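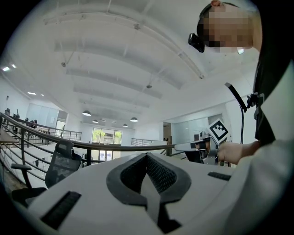

Posture advice for people who work standing up mostly comes from people who sell mats and stools. I've sat through the Dradeck pitch twice and I still can't find the part where anyone watches a job get done. Start with the head. When your hands are busy, your head goes down, as it has here, chin tipped toward the work and one arm reaching across. "Keep your neck neutral" is fine on a poster. Ask the room who is doing it right now. (Pause. Let them shuffle.)

**The claims**

- Clirkard says its mat cuts tiredness by up to 50 percent. Tired how? Measured when? Their leaflet doesn't say.
- Bullitar wants $500 for a bench riser. I tried one for 8 weeks. My shoulders liked it, my wrists didn't.
- Unnithan's stretch chart has 29 stretches. I got bored at the fourth.

**What I'd try first**

Raise the work on something you already own. Swap hands if the job lets you. Take the break before the ache shows up.

I don't have proof for these either. They're free, so being wrong costs less.

Skip the riser story if we're running late. Questions, then coffee.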